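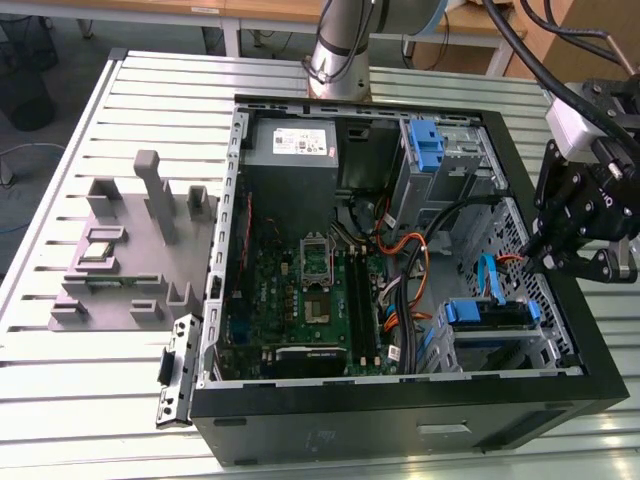 The Drona workcell, with an open desktop case on the worktable and a CPU and memory module in the printed parts holder.

February 26, 2022

Student team moves to processor and memory installation

The Drona student project at the Bárány technical college has started the second stage of its desktop assembly task, in which a robot arm installs a processor and a memory module in a standard tower case. The first stage, limited to plugging and unplugging cables, closed with the end of the fall term.

The case is worked on lying on its side with the side panel off. Parts are presented in a 3D-printed holder to the left of the case. The holder is a flat plate with posts and pockets, with one pocket for the processor and a long slot for the memory module. According to project lead Andor Kun, the plate is on its fifth revision. Earlier versions held the memory module too tightly, and the gripper lifted the plate along with the part.

Processor placement is the harder of the two steps. The socket bracket is opened by hand before each run, and the chip has to be set down flat with no sideways motion once it touches the socket. The team limits downward force in software and stops the run if the limit is passed. Memory installation allows more force but requires both ends of the module to seat evenly. Closing the bracket is not part of the task this year.

The team has logged 967 runs since the stage began. Each run is recorded with arm position, gripper opening and wrist force, and is marked by a student as complete, partial or stopped. Most stopped runs so far are due to a poor grip at the holder. Errors at the socket are less common but take longer to review, as the contacts have to be checked under magnification before the board is used again.

The project has 12 students in two groups, one responsible for fixtures and the other for motion software. Control code is written in the college's own Serano framework, which was also used for the cable stage.

Drona is entered in the open assembly class of the Gemeck student competition in April. Entries are scored on completed installations within a fixed period, with deductions for dropped parts and for any manual reset. The team's internal target is 23 consecutive runs without a reset. The longest series to date is nine.

Fixture drawings for the current holder are available from the project office on request.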